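Rafia Bajwa
Thread. I read the Stendlow report on "the four-day school week" so you can decide whether you want to. It runs 35 pages and I have complaints.

1/ The headline claim is that kids in four-day districts do "just as well or better." That phrase shows up in the summary, the foreword and the press release. It does not show up in the results chapter.

2/ What the results chapter says: reading scores flat, math scores down a little, attendance up a little. You could write a headline from any one of those. They wrote one from none of them.

3/ The survey had 1,317 parents in it. Fine, decent number. But they were recruited through the districts' own newsletters. If you hate the schedule enough to have moved your kid to another district, guess who isn't getting the newsletter.

4/ Also, 15 districts. All of them rural, all of them volunteered for this. Three switched in April, with the school year almost over, and were counted as a full year. I read that footnote four times.

5/ And "parent satisfaction" is one question. "Overall, are you happy with the new schedule?" Yes, mostly yes, no. Two ways to say yes and one way to say no. Come on.

6/ 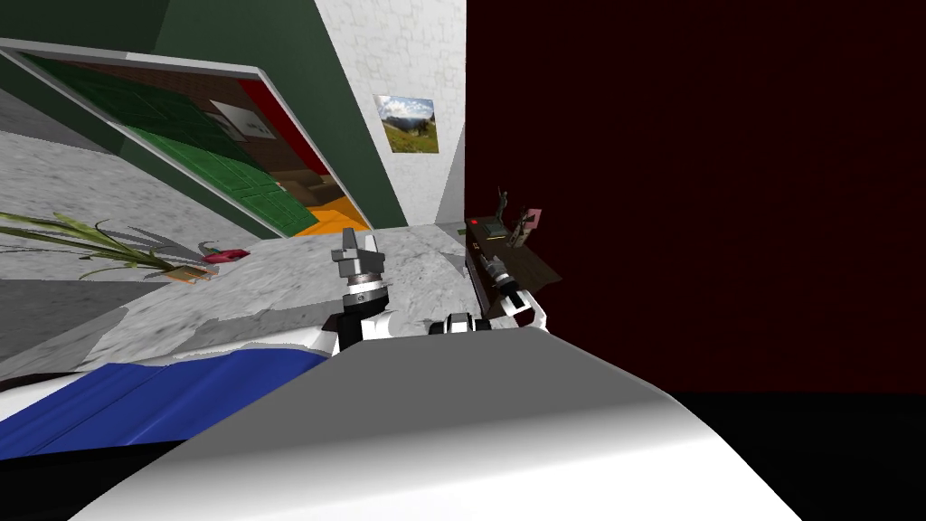
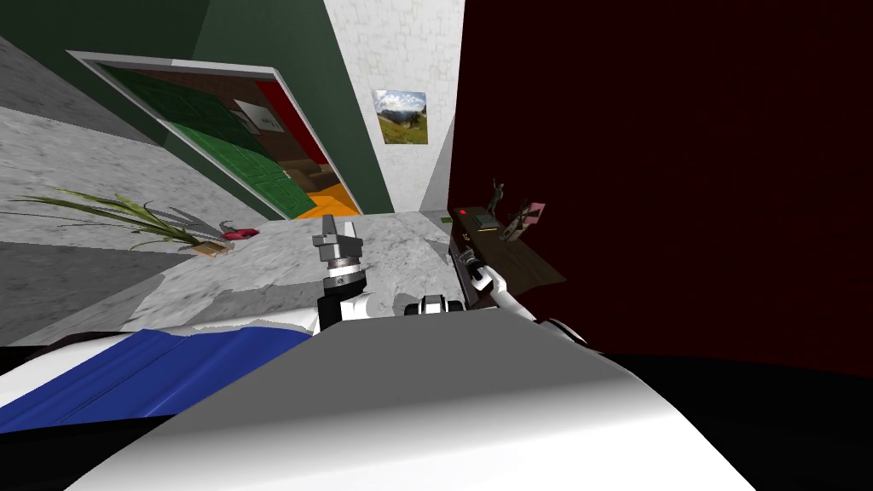
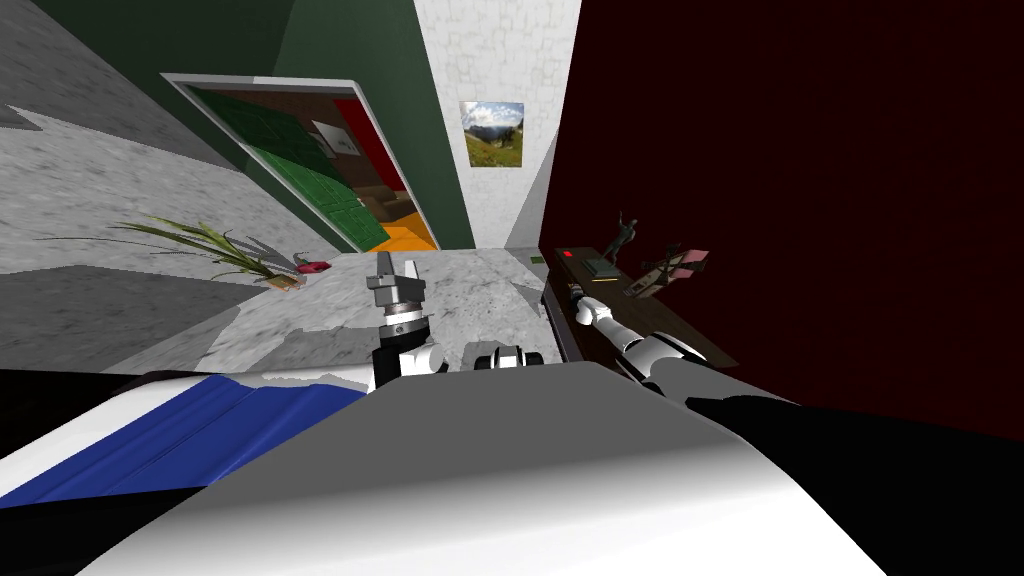 Images: computer renderings, same setting in all three

7/ Back to money, which is the reason most of these districts switched in the first place. The report says savings were "meaningful." The table in the back has one small district saving $4,000 on bus fuel for the year. Meaningful to whom? That's a couple of copier leases.

8/ Salaries barely move, because teachers work longer days and get paid the same. Heating barely moves either – you don't switch a school building off for a day in winter unless you like burst pipes.

9/ So where did the cost go? My guess is to parents. Somebody has to watch a seven-year-old on the fifth day. The report gives childcare two paragraphs and says families "found creative solutions." I would like to hear about one of the solutions. Just one.

10/ A few people have already sent me the Elitz follow-up as proof that it all holds up. I looked. Elitz didn't collect anything new, they took the Stendlow numbers and drew nicer charts. Two reports, one set of data.

11/ To be fair to them: the teacher hiring section is good. Applications went up in most of the districts and they show the before numbers too. If you live somewhere that can't fill a science job, I get why you'd try this. I might vote for it myself.

12/ But then say that. "We did this to get teachers, and math slipped a bit, and parents picked up the tab for childcare." People can handle that sentence. My own board put "just as well or better" on a slide last month and no one up there had opened the thing.

13/ If your district is about to vote, ask for three things: the math scores by grade, what childcare costs where you live, and who got the survey. Page 22 has part of the first one. I couldn't find the other two anywhere.

14/ Someone asked if I'm against the four-day week. I don't know yet! That's sort of my problem with the report – I was hoping it would help me find out.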